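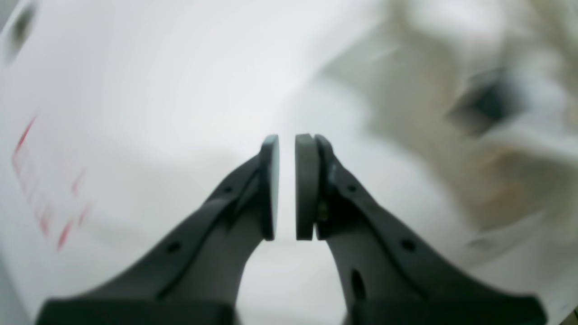 How to fold a T-shirt that comes to the table as a heap

At Pirnwood we receive clean clothes in bags, and in the bags they are never flat. Most pages about folding start with a shirt already lying nicely, arms out, and then show you the fold. The fold is the easy part. I want to write more about what happens before, when you have a lump of cotton and you do not know which end is the neck.

I wrote the first version of this page for people who are new at our sorting table. Yi-chun Hsu corrected some steps, and the method for the sleeves is hers. It works for adult T-shirts with short sleeves. For long sleeves read the note near the end.

What you need

A table at hip height, smooth and larger than the shirt on all sides. If your table is low, fold sitting down, your back will thank you.
Clean, dry hands. Hand cream leaves marks on white cotton, so wait until it is absorbed.
A piece of stiff cardboard, 16 cm wide, if you want all your shirts to come out the same width. After some practice you can leave it.

Before the first shirt, pass your palm slowly over the whole table. You are feeling for crumbs, old tape and drops of water. White tables hide a wet spot very well and a white shirt will find it.

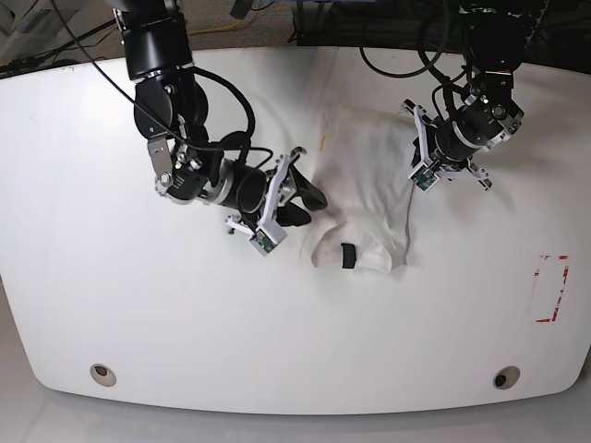
Page last changed: November 2018

Step 1. Find the hem

Do not pull at the heap from the top. Put it down in the middle of the table and look for a long edge with a double line of stitching. This is the bottom hem. A sleeve has the same kind of stitching but the ring is small, your hand almost fills it. If the ring is wide, you have the bottom.

A white garment on a white table, as in the photo, is the most difficult to read with the eyes. Use your fingers. The collar is thicker than everything else, and often there is a label or a printed size at the back of it. Dark things are easier to see against a white table but they show lint, so I keep black pieces to one side and do them after the white ones.

Step 2. Open it from the inside

Put both hands into the bottom opening, one to each side, until you reach the shoulders. Take hold of the shoulder seams from inside. If the shirt is inside out, this is the moment to turn it: hold the shoulders and let the body fall over your hands.

Lift the shirt and give it one firm shake downward. One is enough for a light shirt. A heavy one, 200 grams or more, may want two. I see people shake five or six times and the sleeves only twist again.

Step 3. Lay it face down

Lower the hem to the table first, the edge nearest to you, and then walk the shoulders away from you until the shirt is flat. The front must be down. Now smooth from the middle to the sides with open hands. Do not smooth from the neck to the hem in one long push, it stretches the collar and you get a wave at the bottom which will not go away.

Check the two side edges. On many cheap shirts the seam has turned in the wash and goes around to the front. Do not try to correct this by pulling. Follow the edge of the shirt as it lies and forget about the seam.

Step 4. Fold the sides

Place the cardboard in the centre, with its top touching the collar. Fold the right side over it, in a straight line from the shoulder to the hem. Now the sleeve is pointing out to the left. Turn it back on itself, so that it stays inside the width of the body.

Yi-chun's way with the sleeve is to hold its lower corner, and turn it back at a slant, not straight. It lies thinner at the shoulder and the finished pile does not lean. Do the same with the other side, then slide the cardboard out.

Step 5. Fold the length

Bring the hem up, but stop 2 cm before the collar. Press lightly with the side of your hand. Then fold once more in half, and turn the whole packet over so the front is up.

If your shelf is shallow, fold in three instead of in half. Choose one and stay with it for the whole pile, mixed piles fall over.

Common problems

The packet opens by itself. There is air inside. Unfold the last step only, press from the fold toward the open side, and close it again.

One shoulder is higher. The first side fold was not straight. It cannot be repaired at the end - go back to step 4.

The shirt has deep creases from the bag. Lay it flat on the table for the time you need to fold the next one. If the creases are still there, it goes to the ironing pile.

There is a smaller piece caught in the heap, a sock or a strip of something dark. Take it out before you shake. I have lost more than one sock behind our heater.

Long sleeves

Follow the same steps to the side fold. Then lay the sleeve down along the body, parallel to the edge, with the cuff toward the hem. If the cuff passes the hem, turn it back up. Sweatshirts with a hood: fold the hood down over the back at the very end, before the last half fold.

Piles

Six shirts in one pile is our rule. With more, the lowest one gets marked by the weight and people who look for their size pull everything down. Collars all face the same way, toward the person who will take them.

In October Kwan-ho Yau asked me if the same method can be used for polo shirts. Yes, but close the top button first and leave the collar outside the fold. I will add a separate part for button shirts when I have a method that I am happy with.

Ilham Bouzid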